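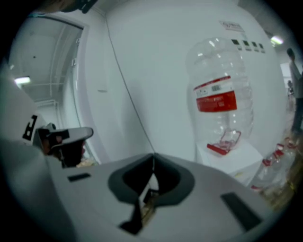
Chapter 4
Bottled Water in Small Premises

In this chapter you will learn:
how bottled water reaches a workplace and how it is stored there
what to read on a label before a bottle is opened
how to choose a place for a bottle and keep the floor around it safe
how empties are recorded and sent back

Most small offices and workshops in Britain have a mains tap, and for many of them that is enough. Others are let as single rooms with the nearest sink on another floor, or share a kitchen that is locked in the evening. Their tenants often buy drinking water in large bottles. Looking after those bottles usually falls to whoever looks after the rest of the room, and it is seldom written into anyone's job.

The examples in this chapter come from Emetcombe, a converted works building with 14 tenants. Lanying Qian took over as premises manager there in September 2019. She found that every tenant had its own supplier and its own habits. Full bottles were kept in corridors and empties were kept wherever there was space. By December she had moved all of them to one supplier, Firnov, and started the store book that we use in section 4.3.

4.1 The bottle and its label

A large bottle, which many people call a jug, is made of clear plastic so that the contents can be checked by eye. Ribs in the sides help the walls keep their shape. A full one is heavy and should be lifted with both hands, from a squat, with the bottle close to the body.
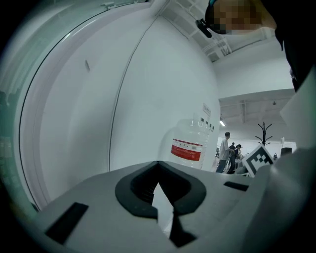 Figure 4.1 A large clear water jug with ribbed sides. The label is red and white and wraps around the jug.

Before opening a bottle, find the date on it and check that the seal is whole. Then look through the plastic at eye level. Cloudy water, specks or a green tinge mean that the bottle goes back unopened. Write the reason in the store book as well as telling the driver, as drivers change.

Leave the label on when the bottle is empty. Suppliers who take bottles back may scan the barcode, and a bottle without one can be refused. In her first year Qian returned 57 bottles that had been left behind by former tenants. The ones with missing labels took longest to deal with.

4.2 Choosing a place

Water should stand out of direct sun, away from heaters, and off any route that people use to leave the room. The floor beneath must be level. Look next at the foot of the wall, where sockets and leads are usually found.
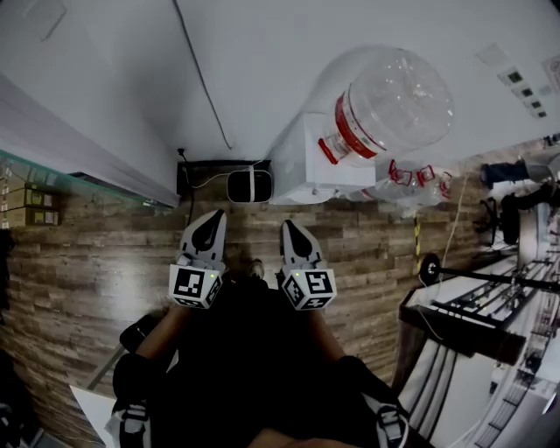
Spilt water runs along the joints between floor planks and can travel further than expected. Keep bottles well clear of sockets, and lift any trailing lead off the floor before a bottle is moved past it. On laminate, wipe up at once and dry the joints with a cloth. Water left in them makes the edges swell, and a swollen plank has to be replaced.

Full and empty bottles should not share a shelf. At Emetcombe the store room, known as the Wirnik room after an earlier tenant, holds 40 full bottles along one wall, with the empties by the door.

Activity 4A
Draw a plan of a room you know well. Mark the doors, windows, heaters, sockets and leads. Choose a place for one full bottle and one empty, and write a sentence in support of each choice. Keep the plan, as you will need it again in section 4.3.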